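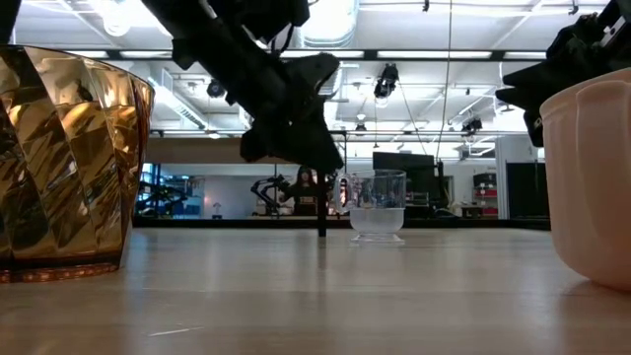 12/2/24 – cups and bowls, table notes

Finish on the blond tabletop is holding up fine but it's shiny. Overhead lights streak right across it. Matte spray? Ask Tovdale what they used on theirs, don't want to sand again.

Vessels so far:
gold faceted one – looks great, throws highlights everywhere, warm reflection on the wood under it. Keep toward the side.
ribbed bowl, pinkish cream – matte, easy. Soft shadow, no glare. Want more like this.
small glass cup w/ handle, frosted at the bottom – good one. The texture helps, top half you look straight thru.

Skerolton order still not in. Budget left on the tableware line is 153, so no more glass til May unless Negri has seconds going cheap.

Other table, the butcher block. Put the clear plastic cup out in the middle and it just about vanishes against the wood. Orange mug near the front is the opposite, can't miss it. Amber-brown glass ball w/ the dark swirl next to it, teal towel over to the left, crumpled. 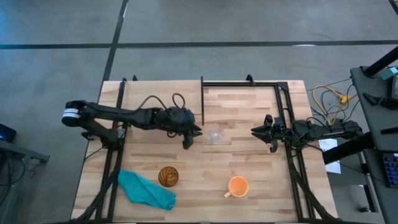 Need a ring or something under the ball, don't trust it on bare wood over concrete. Felt? Cork?

Coil the yellow cord properly and get it off the floor. White paper by the right edge – file or bin.

To do:
label shelf 2
wash teal towel, find the spare
second clear cup, tinted if poss
reciepts to the Jorudska folder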